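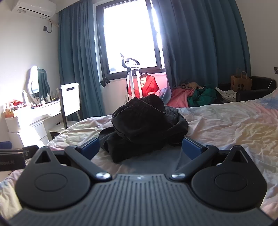
About Urkason

Urkason began with one ironing board, a borrowed sewing machine and a pile of curtains that were four inches too long for our own front room. Neighbors saw the curtains, neighbors had curtains too, and before we quite knew it we were hemming for half the street and had to move the dinner table out to the porch.

These days we are a team of 6, and we work out of the old bakery building on Clakari Street (the one with the green awning – the bakers left it and we've grown rather fond of it). We mend bed linens, take in and let out clothes, replace zippers, patch quilts and turn worn collars on shirts that still have years left in them. We don't sell anything new, so please don't be shy about bringing us something old.

Most repairs are ready in 11 days. Wedding and formal wear takes longer, and we'd love to have you in for a fitting first, with the shoes you plan to wear!

We also teach. Our beginners' hand-sewing class takes 12 people at a time in the back room, and the next one starts 28th September. Tea is on us, and so are the needles and thread.

Come by and say hello whenever the lights are on. Parking is behind the building, off Panyasiri Lane – the front spaces belong to the pharmacy.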